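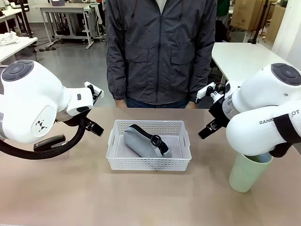
Pose with both grippers open, padded case in the basket and cup under the right arm.

Clustodura Basket Set: controller comparison on a two-arm bench

Released April 30, 2026
Maintained by the Clemmont bench group

Summary

Clustodura is a small set of tabletop episodes recorded to compare two arm controllers, Grender and Tefera, on the same hardware. The tasks involve a perforated plastic basket, a plastic cup and a few loose items. Each controller was run for 60 episodes with the same task list in the same order. The arms, grippers and fixed camera mount were not changed between the two blocks.

The set is meant for checking grasp timing, contact force limits and wrist path differences. It is too small for training a policy from scratch.

Controllers

Grender is a position controller with a stiff wrist. It closes the fingers at a constant rate and stops on a current threshold. The threshold is global, so a setting that holds the case strap firmly will also squeeze a thin-walled cup.

Tefera is an impedance controller. Stiffness is set per joint and can be changed during an episode. Finger closing slows after first contact. In our tuning it takes longer to settle above the basket, and fast operator input can produce a visible overshoot at the wrist.

Both were driven by the same teleoperation input. Input scaling is stored in the config file of each block.

Tasks

case_out: remove a soft case from the basket and set it on the table
case_in: the reverse
cup_upright: grasp the cup, lift, set it down upright
cup_tilt: grasp the cup, lift, tilt it toward the basket, hold
mixed_basket: move single items out of a basket holding rigid and rounded objects together

cup_tilt is the most useful task for comparing the controllers. The load on the fingers changes direction as the wrist turns, and the slip label is concentrated there. Hold time is up to 12 seconds.

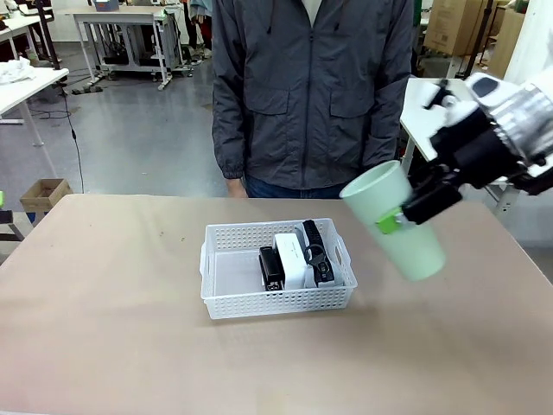 cup_tilt: right gripper holding the cup with the rim toward the basket, grouped items in the basket.

Objects

Cup: pale green plastic. Rigid enough to survive the Grender threshold at the default setting, but the wall flexes and the width reading drifts during the hold.
Case: gray padded fabric with a black strap and a round buckle. The strap is the easier grasp target. Grasps on the padded body are marked body_grasp.
Basket: white plastic with a handle at each short end. Baskets are not fastened to the table. Basket motion during a grasp is labeled as basket_shift.
Small items: assorted, for mixed_basket and as background load in other tasks. Arrangement inside the basket is not standardized.

File layout

config/ holds one file per controller block
episodes/ holds one folder per episode, with video and a state log
labels.csv has one row per episode

The state log has 9 columns: timestamp, arm, joint vector, wrist pose, finger width, motor current, commanded width, contact flag, operator input. Joint angles are in radians and widths in millimeters. Timestamps use the controller clock. Video uses the camera clock, and the offset is given in the episode header. Apply it before aligning frames to contact events.

Labels

success, slip, basket_shift, body_grasp and operator_abort. Labels were assigned from video and then checked against the current trace. Slip is marked when finger width changes after the hold begins and the object moves relative to the pads. Width drift alone does not count.

Known issues

The arms block the camera view of the cup rim in many start poses. Do not use the first frames for cup pose estimation.

People are visible behind the table. Faces are outside the view of the fixed camera. Crop to the tabletop if your detector reacts to clothing or hands.

Cable drag on the left arm adds a small offset to wrist current. It is present in both blocks and has not been corrected.

The Tefera gains were retuned once, before recording started. Logs from the earlier tuning are not included.

Planned

A repeat of cup_tilt with softer finger pads is scheduled for August. It will be released as a separate block with the same column order.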